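Dust cover (household)

A dust cover is a loose piece of cloth or plastic laid over something in the house to keep dust, sun and cat hair off it. I've kept this page going on my little household wiki for a while now, and it's grown longer than the one on mattresses, so clearly I have feelings about the subject!

Names. My grandmother called hers a throw-over. In Komalley, where I grew up, people just said "the sheet," as in "put the sheet back on when you're done." Shops tend to sell them as furniture covers or appliance covers, and the fitted kind (with elastic or ties) usually costs more. I'm mostly writing about the unfitted kind, the plain rectangle you drop over a thing and walk away from.

Materials. Old bedsheets are the classic choice, and cotton is still my favorite for wooden furniture, as it lets air through. Thin see-through fabrics are popular too, the sort sold for curtains. They weigh next to nothing, they fold up small, and you can still more or less tell what's underneath, which helps in a storage room full of lumps. Plastic sheeting keeps out the most dust but it can trap damp, so I only use it for short jobs like sanding or painting.

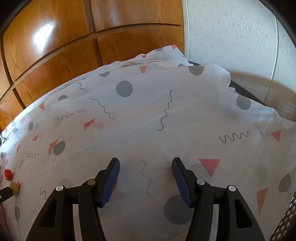 Patterns are a matter of taste, of course. Plain white was the rule in my family, but I've come around to prints: circles, triangles, squiggles, all that cheerful stuff that looks like a school notebook from the eighties. A busy print hides creases pretty well (and small stains, ahem). The one I bought at the Cattaneo market has been washed 20 times by now and the colors have held up fine.

Size. Measure over the top and down both sides, then add 18 inches if you want it to hang nicely. Anything with knobs or plugs on the side is better off with a shorter drape, so you don't have to hike the whole thing up every time you want to reach them. Never leave a cover on anything that's running or still warm. Vents need to breathe!

Washing. Shake it outdoors first, then cool water and a gentle cycle. Thin fabrics dry fast on a line, and I skip the iron completely.

Local habits. In the old row houses in Nesdale, people used to cover the parlor furniture from June until September, and the Utimau guesthouse still does it when the place shuts for winter, with 300 covers kept in one linen closet.

See also: drop cloth, slipcover, tablecloth, moth bags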